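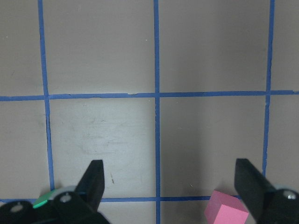
Keeping a travel budget over a long stay

Posted in: Money and planning

Readers have written to ask how the household accounts were managed during the eight months spent between Borkonby and the coast at Correa. The following is a statement of the method used, with the figures where they are still to hand.

The sum set aside for each month was 2,000 pounds for two persons. It was to cover rent, food, local transport, insurance and telephone costs. Flights were paid for before departure and are not included. In May, the first full month, spending came to 2,002 pounds, and the excess of two pounds was carried forward and recovered in June by giving up one restaurant meal.

Rent was the largest item in every month. Lodgings taken by the week proved expensive, and a monthly let was agreed with the landlord at Borkonby after the first fortnight. Travellers intending to stay for longer than three weeks are advised to ask for a monthly price in writing, and to establish whether electricity is included. In our case it was not, and the charge for the cooler months was higher than had been expected.

Gebremedhin Wubshet, with whom the journey was shared, kept the record of daily spending in a paper notebook. Entries were made each evening at eight o'clock and copied to a spreadsheet at the end of the month. Receipts were kept until the totals had been agreed. Small purchases such as coffee and bus tickets were entered together on one line.

Transport between towns was by the Flurkura coach. A return ticket to Gralden bought on the day cost 31 pounds, against 19 pounds when booked a week ahead. The journey was made four times, twice at the higher price.

A separate reserve was held for medical and dental costs. It was used once, for a broken filling, at a cost of 214 pounds. The insurer repaid part of this after six weeks, on receipt of the dentist's invoice and a signed form. Henok Hailu has asked whether the reserve was large enough. It was sufficient on this occasion, although a larger amount will be set aside before the next departure.

A further entry will deal with bank charges and the exchange of currency.

Filed under: budgets, long stays, Borkonby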